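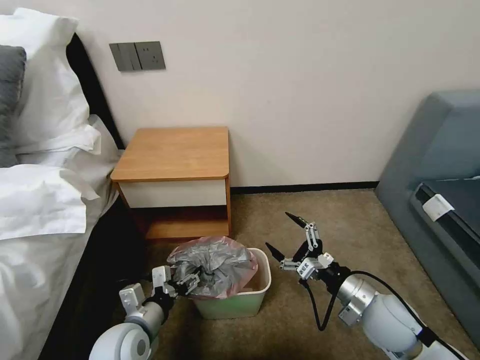
The corner by the nightstand, with the little green wastebasket and its pink liner.

The Back Bedroom at Cilton
Gallery and notes, posted 2025-08-23

Welcome to the back bedroom! If you have been following along with the house pages you already know the kitchen and the front porch, and you may have been wondering when the smallest room was going to get its turn. We have been meaning to put it up since June, and then the summer filled up with guests and laundry, and every time we had a free hour to write, somebody was sleeping in there. So here it is at last, and I hope you will like it as much as we do.

For those who are new, Cilton is the house we let out by the week and sometimes by the weekend, a short drive from Tinton. The back bedroom is the one most people end up fighting over, even though it is the smallest and has no view to speak of. It is quiet, it stays cool in the afternoon, and you can hear the rain on the porch roof if you leave the door open a little. A family who stayed with us five nights this summer drew straws for it.

The bed
White bedding, a dark headboard, and a gray pillow next to a big white one. We used to have patterned covers in here, a sort of fern print that I loved and that faded badly, and I held out against plain white for years on the grounds that it would show everything. Well, it does show everything, but it also washes on hot with everything else, and on a Saturday that counts for a lot. The duvet is a generous one for the bed and it does like to head for the floor the minute you turn your back. I have stopped arguing with it. It gets shaken out and squared up last of all, when the rest of the room is finished.

The headboard was the one thing I was unsure of. Black seemed like a heavy choice for a small room with pale walls, and I very nearly sent it back to Frei, where we bought most of the bedroom furniture. Then we pushed it up into place and it looked as if it had been there forever. The dark baseboard helps, I think – the two of them sort of talk to each other across the wall.

The nightstand
This may be my favorite piece in the whole house, and I know that is a silly thing to say about a nightstand. It has a warm orange-brown wood grain and a white drawer, and the corners of the top are rounded, which anyone who has ever gotten up in the dark in a strange house will appreciate. There is an open shelf underneath, down near the floor. Guests put all sorts of things on it: slippers, library books, one time a very large jar of pickles that we mailed back home to its owners (they sent us a lovely card).

We keep a small flashlight and a pad of paper in the drawer, and the pad has turned into a kind of unofficial guest book. People leave each other advice about where to get pie in Tinton and which window sticks. Please keep doing it. When a pad is full we put in a new one and keep the old one at our own house, and I have been known to sit down and read one straight through when I was supposed to be doing something else.

The wall
Plain off-white, with a gray switch and socket panel above the bed. I have been asked more than once when we are going to hang something there, and the answer is that we have tried. We tried a framed map, we tried a mirror, we tried a wreath at Christmas. Every one of them came down again within the week. The room is restful without anything, and the people who sleep in it seem to agree. As for the switch, I can only say that being able to turn off the light without getting out from under the covers is one of the great comforts in life.

The carpet
Beige, and soft underfoot. We had the carpets cleaned by Mosex before the season started, the back bedroom along with the upstairs landing, and I was glad we did it then and not in the fall, as we had planned. If you spill something, please tell us, truly. We would so much rather know on the day than find it later, and we have never once been cross about a cup of tea.

The wastebasket
A small thing, but I am fond of it. Pale green with a white rim, and it sits in front of the nightstand where you can reach it from the bed. The pink liners started as a mistake, an order that was supposed to be white, and there were a great many of them in the box. They looked so cheerful against the green that I ordered the same ones the second time around. Wastebaskets get seen to on changeover mornings before the vacuum comes out, upstairs first and then down, and the back bedroom is the last stop on the way to the side door.

What changes next
Not very much. I would like a better reading lamp, and I have my eye on a wool blanket for the foot of the bed when the nights turn cold. The door needs a bit of planing along the bottom, and it has needed it for 2 winters now. We did add up what the room had cost us, furniture and carpet cleaning and bedding all together, and it came to $2,600, with the bed taking the biggest bite by far. Spread over all the people who have slept well in it, I call that a bargain.

Staying in the back bedroom
The room goes with the whole house and isn't let separately. Check-in is after four, and we ask that everyone be out by ten on the last morning so we have time to get around all the rooms. You don't need to strip the bed, though plenty of people do, and it is always a kindness. Extra pillows are in the hall closet on the top shelf, along with the spare quilt for anybody who feels the cold.

Other pages: Kitchen. Front porch. Upstairs landing. Getting here from Tinton.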